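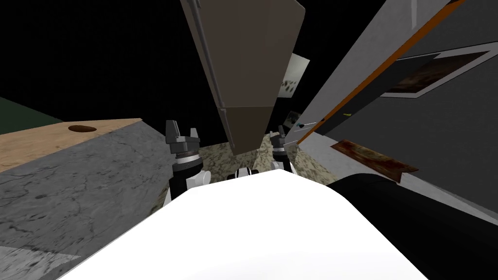 Tarek Chidiac wrote back after the last version of this guide and said he wished he'd read the budget part before he paid for the second arm, so the budget part now comes first. Fair enough, Tarek!

Section 2. Planning your purchase

I've set up a few two-armed robots by now, and I spend the first evening with a simulator and a spreadsheet (yes, before I ask anyone for a price). Have the floor plan of your kitchen or workroom handy, plus whatever you know about the furniture.

1. Build a rough copy of your room in the simulator. Counters, tall cabinets and doorways matter most. I skip the small stuff on the first pass and go back for it on Saturday when I've got more patience.

2. Drop the robot in and switch to the head view. Watch how much of the view its own body takes up when the arms are raised. I once planned a whole workstation from the overhead view and had to redo every bit of it.

3. Write down the jobs you want done, then mark which ones need both grippers. On my Navach list there were 19 jobs and only 2 of them did. That changes what you shop for.

Note: If your jobs are all one-handed, price the single-arm Skastis first. You can add the other arm later, but ask for the upgrade price in writing.

4. Make your budget sheet. Mine has a line for the base, the arms, the grippers, spare fingers, shipping, training time and floor work. Spare fingers get forgotten all the time, and they're what I reorder most.

5. Ask for quotes from at least two sellers. I use Wosell and Geagea, and I send them both the same job list, word for word, or the numbers can't be compared.

6. Set aside 17 percent of the total for things you haven't thought of. I used to keep less and regretted it every time.

Caution: Measure your real doorways before you sign anything. A simulated room will happily let you start the robot inside a space it could never roll into.

Caution: Don't count the simulator license as a one-time cost until you've read the renewal terms. Mine came up in April and I wasn't ready for it.

7. Check delivery times last. My longest wait was 41 days for a wrist part, and the rest of the order sat in the hallway the whole time. Ask whether the seller will hold the shipment until it's complete.

When the sheet is filled in, save a copy and go on to Section 3, Unpacking the base.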